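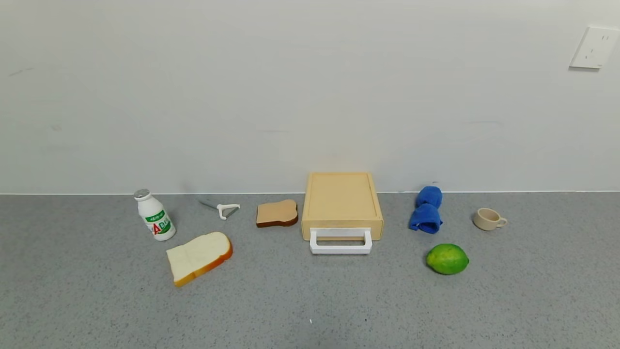

Shared Kitchen on 2 Reopens With New Rules, Same Refrigerator

October 2, 2007

The second-floor kitchen at Clarwood is open again after a nine-day closure that most of the building spent walking down to the lobby vending machine and discussing it.

The closure followed what the building office calls "the August inventory," when every item in the refrigerator and cabinets was taken out, tagged and laid out for its owner to claim. Staff had two weeks to come forward. When the deadline passed, 37 items remained, among them a wedding cake topper and four jars of the same mustard, all open.

"I sent three emails," said Brendan Dunne, who runs building services and has the sent folder to prove it. "The third one had a subject line in capitals. I got one reply, and it was asking to be taken off the list."

The new rules fit on one page, which was a condition of anyone agreeing to read them. Food in the refrigerator needs a name and a date. Anything older than seven days goes out on cleaning day. Utensils brought from home go back home, or they become the property of the kitchen. The microwave is not to be used for fish, a rule that passed without debate and has already been broken.

Illano, the company that services the coffee machine, has also replaced the water line. The old one had been making a noise since December that people on the north side of the floor described as a goose.

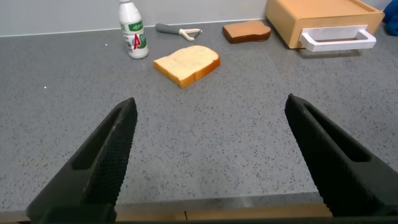 Clarwood Building Services

Total cost of the work came to $1,947, most of it for the water line and a deep clean of the drains. The budget did not stretch to a new refrigerator. The present one, a Clidis model older than several of the people who use it, passed inspection with a note reading "still cold."

The Ó Néill group on the third floor, whose own kitchen has been out of service since spring, will keep using the one on 2 until further notice. They have been given the bottom shelf. They had asked for the middle shelf, and talks are said to be continuing.

Unclaimed dishes and utensils in good shape are in a box outside Room 40 and can be taken by anyone through the end of the month. The mustard has been thrown out.

Comments on the new rules can be dropped in the box by the elevator. Dunne asks that people stop putting candy wrappers in it.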